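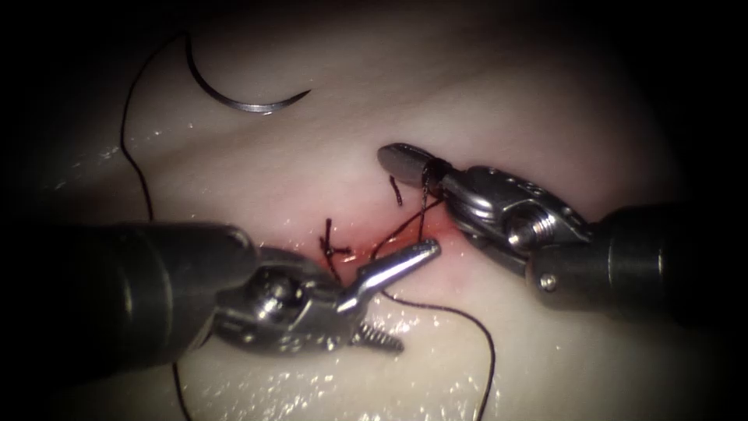

Every time a city in our part of the world buys a fleet of clean buses, the cheering is all for the vehicles. I cheer too – I love an electric bus, I really do! But the thing I'd shout about, given the microphone, is the depot. Zostgate opened its bus line in February with 80 vehicles, and what got me out of my seat was the training workshop behind the wash bays, where young mechanics learn to open up a battery pack and close it again. We happily accept that surgical skill is built on practice pads, a short slit in a piece of synthetic tissue and two metal instruments meeting over it. Why should we expect less patience from the people who keep a city moving?

Zuweira Abugri runs the workshop for Brasteck, and she has a waiting list of 1000 names. A thousand people who want to mend buses! I spent two days there and came away fizzing. The trainees strip down old motors, argue over wiring diagrams and put everything back, and then she makes them do it again with the radio off.

Now, the other view. Reda Sqalli, whose columns I read with pleasure even when I'm muttering at them, thinks the money should go on more buses first and mechanics later, with repairs sent to the manufacturer in the meantime. I see the appeal. People are standing at stops today. But I remember the old diesel fleet, and the row of them rusting behind the market for want of a part and someone to fit it.

So my plea to the other councils drawing up orders is to put the workshop in the same contract as the buses, with wages for the trainees and a proper tool budget. Build it near a bus stop as well, please. I had to walk the last stretch to Zostgate's in the rain.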